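4. Route summarisation and the null route

Read this section before you touch the summary settings on the Veno edge router. The set-up wizard offers to summarise your routes for you at the end of the first boot. We suggest you say no. It guesses your address plan from whatever interfaces happen to be up at the time, and at the Dundstead site that meant it announced a block twice as large as the one we own.

4.1 Before you start

You will need the address plan for your site, console access (not just a remote session), and a second person who can reach the upstream router at Pirham. The vendor's quick-start card says the change "does not interrupt service". Treat that claim with care. It holds if every internal route is already stable, and on a Monday morning that is a lot to assume.

1. Log in on the console and save the running configuration under a new name. Do not rely on the automatic rollback. It restores the routing table but leaves the filters as you last edited them.

2. List the internal routes and compare them with the address plan by eye. The built-in audit tool only checks that routes are valid, so a perfectly valid route to the wrong building will pass.
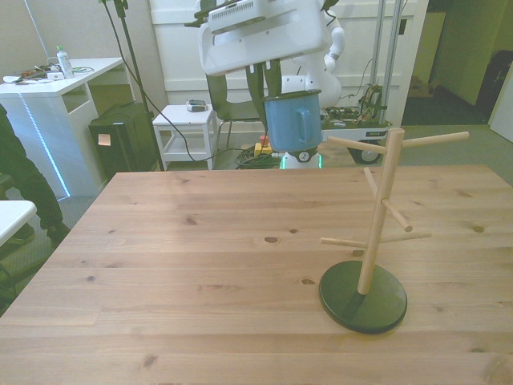
3. Work out the summary by hand. Write down the first and last address it covers. If any part of that range belongs to someone else, stop and use two smaller summaries.

4.2 Adding the null route

A summary tells your neighbours to send you everything in the block, including addresses you have not handed out yet. Without a null route, packets for those addresses follow your default route back upstream and bounce between the two routers until they expire. The older Sukprasert guide calls this "harmless background traffic". We had a link nearly 200 times busier than normal for an afternoon, so we would not use that word.

4. Add a static route for the whole summary, pointing to the null interface. Give it a high distance so that it loses to any real route of the same length.

5. Check that the null route shows as active. "Configured" in the status column means only that the router has read the line.

6. Turn on the summary announcement and ask your second person to confirm what Pirham receives. Your own router will happily report what it meant to send.

Caution: do not tick "Suppress unreachable replies" on the null interface while testing. It hides the very messages that tell you a packet has been dropped here — and then a missing route looks the same as a dead host.

7. From outside the site, send a test packet to one address in use and one address that is not. The first should answer. The second should come back as unreachable from your edge router. If it times out instead, go back to step 5.
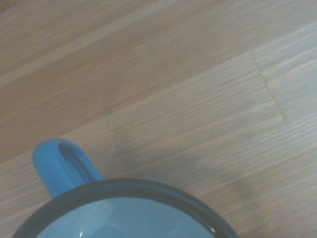 4.3 If it goes wrong

Withdraw the announcement first, then remove the null route. Doing it the other way round brings the loop back.

The manual promises that neighbours will settle within 2 seconds. Allow 5 minutes before you decide anything is broken, and do not restart the routing process in the meantime. Questions about the address plan go to Kusum Shakya, preferably with the saved configuration attached.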